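I've been waiting for the new Gravari coats since April, and the lookbook finally went up last night! The brown wool one with the big collar is my favorite by a mile (Iman El Sherbiny has such a good eye for shoulders), and it comes in 18 colors, so I've been changing my mind every hour. 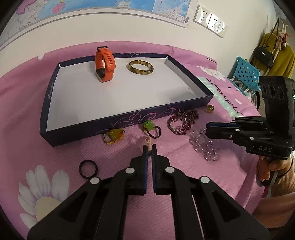

Then there are the skirts — long, pleated, and cut so they swing when you walk. I tried the sample size at Lultivow and didn't want to give it back! At $377 it's a stretch for me, but I could wear it with boots now and sandals later. The gray one is already on my list, and I'm going back for a second look at the belts.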